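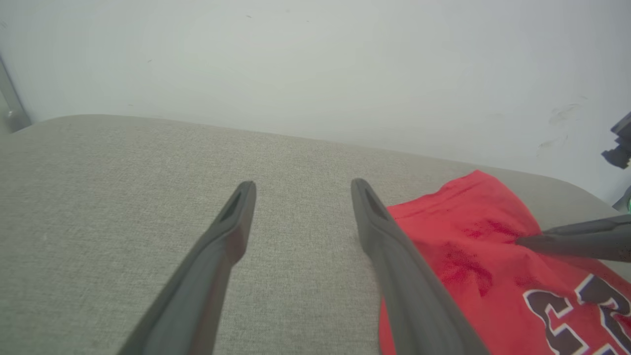
Ticket: delivery slot lost, sofa cover order, Arkthorpe branch

Status: open, waiting on Londadow
Priority: was low, now high

What the customer reported

Ordered a replacement seat cover through the Oltolon web shop, pale grey, linen look. Paid, got the confirmation email, picked a morning slot. Next day the slot had gone from the account page and the order said "awaiting date". Picked another one. Gone again by teatime. Third time the page wouldn't load the calendar at all, just the spinning circle.

Customer is fed up, fair enough. Wants a date or the money back.

Tried so far

09:10 – logged in to the shop back end. Order is there, payment is there, delivery date blank. History shows 2 slots saved and then cleared, both by "system".

09:25 – cleared the date field by hand and put in a new one. Saved fine. Refreshed, still there. Thought that was it.

09:50 – blank again. So something is wiping it after the save.

10:05 – checked whether it's only this order. It isn't. 70 orders in the Arkthorpe area with payment taken and no date. All of them placed after the September postcode update.

10:30 – rang Londadow (they do the vans). They say their side never recieved the bookings. Their side also says the postcode list we send has 3,000 rows and they load it every half hour. Asked them to send me the last load report.

11:15 – report came. Arkthorpe rows rejected, reason given is "depot code not known". Old depot code is still in our list, they changed theirs when the Danko warehouse took over the area. So: slot gets saved, their load runs, the depot doesn't match, slot gets thrown out. Would explain the half hour gap.

11:40 – changed the depot code for one postcode only, as a test. Booked a dummy order. Waiting for two loads to go through before touching the rest.

12:45 – dummy order still has its date. Good.

13:00 – did the rest of the Arkthorpe postcodes. Backed up the old list first, it's in the shared folder under depot codes old.

Still not right

Calendar still spins for the original customer. Works on my login, works on a test account in the same postcode. Might be the two cleared slots stuck on the account – asked Londadow to remove them at their end. They said this afternoon.

Don't rebook the 70 by hand yet please. If the old slots are stuck on those accounts as well we'll end up with double bookings and two vans turning up.

To do

Chase Londadow at 15:00 if no reply

Email to all affected customers, wording needs to go past Oltolon before it goes out

Offer the original customer free delivery. Refund if they'd still rather have it, no arguing

Check wether any other areas moved to Danko at the same time

Update 15:20

Londadow have removed the stuck slots for the original order only. Calendar loads now. Customer has picked an afternoon, date has survived one load so far. Leaving ticket open untill the others are cleared.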